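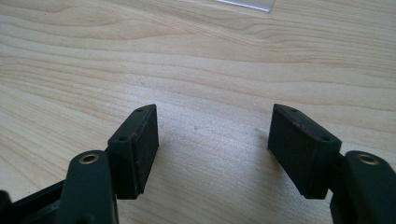 The Esby Creek work is further along than we dared hope when we last wrote to you, and we want to begin with the part that has taken most of our time and, we admit, most of our affection, the return of the bends in the stretch below Runthorpe. You will remember from the proposal that the creek was dug straight for drainage long before any of us came to live here, and that old maps show it wandering all over the bottomland. If you look at the long streaks in the pale wood of the tabletop, the ones that curve gently from left to right toward the top, you have a pretty fair likeness of how the water moved across the valley before the ditch went in: no sharp corners anywhere, and every line leaning a little on the line beside it. The new channel doesn't have quite that much swing in it, but it has a good deal more than it did in the spring, and people who walk the bank road have started stopping at the rail to look.

Our Work > Rivers and Creeks > Esby Creek > Progress Report, October

About Projects Get Involved Reports Contact

Where things stand

The grant from the Marulanda Fund covers nine planting sites, two culvert replacements, and the reshaping of the channel between them. The channel work is finished except for one soft spot on the east bank, which we'll come to. The upper culvert is in. The lower culvert isn't, and we would rather tell you that plainly near the top than let you find it buried on the last page. The pipe sections arrived in the wrong diameter and had to go back, and by the time the right ones came the creek was too high for the crew to work safely in the bed. They'll be set next summer at low water. The supplier took the return without charging us, so the line in the budget hasn't changed, only the month beside it.

Of the nine sites, all but the two highest ones are planted. Those two sit on the far side of the lower culvert, and there is no sense hauling trees and mulch across a crossing that is about to be torn up. The plants meant for them are heeled in at the nursery bed in Runthorpe, where they are getting watered and, we suspect, a little spoiled.

The willows

We cut 1000 willow stakes in late winter from a healthy stand on the Relex property upstream, with the kind permission of the owners, who also lent us the use of their barn for soaking. Anyone who hasn't worked with live stakes may find it hard to believe that you can push a bare stick into a wet bank and get a tree, and we had some doubters in the first week ourselves! But by June there were leaves up and down the reshaped bank, and by the end of summer the better ones were as tall as a person. The stakes at the water's edge did much better than the row set higher up, where the soil dries out early. We had followed a planting chart that called for the upper row, and in that gravelly ground we wouldn't do it again. Next time we would put dogwood up there and keep every willow low.

Beavers have found some of them. We have wrapped the trunks nearest the pool in wire and decided to be neighborly about the rest, as beavers do a certain amount of our work for free, and willow doesn't much mind being cut.

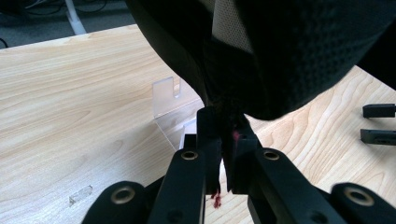
Having said all that about the willows, we should be fair to the sedges, which are less showy and did just as much to hold the bank through the September storm. That was the first real test of the new shape. The water came up fast in the evening and spread out over the low ground on the inside of each bend, exactly as it was drawn on the plans, and it left behind a nice even skin of silt and a great many sticks. In the old ditch the same rain would have gone by the bottom of Runthorpe like a train and taken somebody's fence with it.

The one place that didn't hold is the soft spot we mentioned. A section of bank 100 feet long on the east side slumped at the toe, where we had hit a seam of blue clay during the digging and, in hindsight, should have laid the slope back further. It isn't dangerous and it isn't growing. We have roped it off from the path and seeded the bare part with rye to carry it through winter, and we would like to regrade it when the machine comes back for the lower culvert. That saves paying to bring the machine out a second time.

Fish, and other company

We are wary of making claims after a single season. What we can say is that there is gravel on the bed now where there used to be only muck, that the water in the pools stayed noticeably cooler through the August heat than the water in the straight reach above, and that small trout were seen in the upper culvert pool on several mornings. The old culvert had a drop at its outlet that a small fish couldn't get over. The new one sits level with the bed, with natural gravel right through it, and you can stand at the downstream end and see daylight and moving water all the way along. We have herons too, who seem to have read the report ahead of everybody else.

The school in Esby took up the temperature readings as a science project, and the older students have kept a very tidy logbook, with remarks in the margin about dragonflies. We're having it copied and will send it along with the winter report.

Talking with the neighbors

This part took longer than we planned, and we're glad it did. Several families along the bank road were worried that a bendier creek meant a wetter yard, and a drawing on an easel didn't do much to reassure them. What helped was walking the line together with flags in the ground, before any digging, and moving a few of the flags. One bend was pulled back toward the meadow to spare an old walnut. Another was made a bit wider at the request of the farmer on that side, who wanted a gentler slope for getting cattle out of the wet. The September storm settled a good many of the remaining doubts, and we have since been asked by two landowners farther down whether their stretch could be next.

Money

Spending is in line with the budget you approved. We went over on mulch and under on fuel, and the two very nearly cancel out. The unspent portion for the lower culvert is being held in its own account, and with your agreement we'd like to carry it into next year along with the cost of planting the last sites. The full ledger is attached to the mailed copy of this report.

What comes next

Over the winter we'll check the wire on the trunks, clear sticks from the culvert after each high water, and grow on the plants in the nursery bed. The lower culvert and the east bank repair will be done together once the creek drops, and the last two sites will be planted the following fall. If anyone from the Fund would like to come and walk the bends, May is the loveliest time and the mosquitoes haven't usually started. Please bring boots. We have a few spare pairs, but they run large.

We use cookies to help our site work properly. By continuing to browse you agree to our use of cookies. Accept Settings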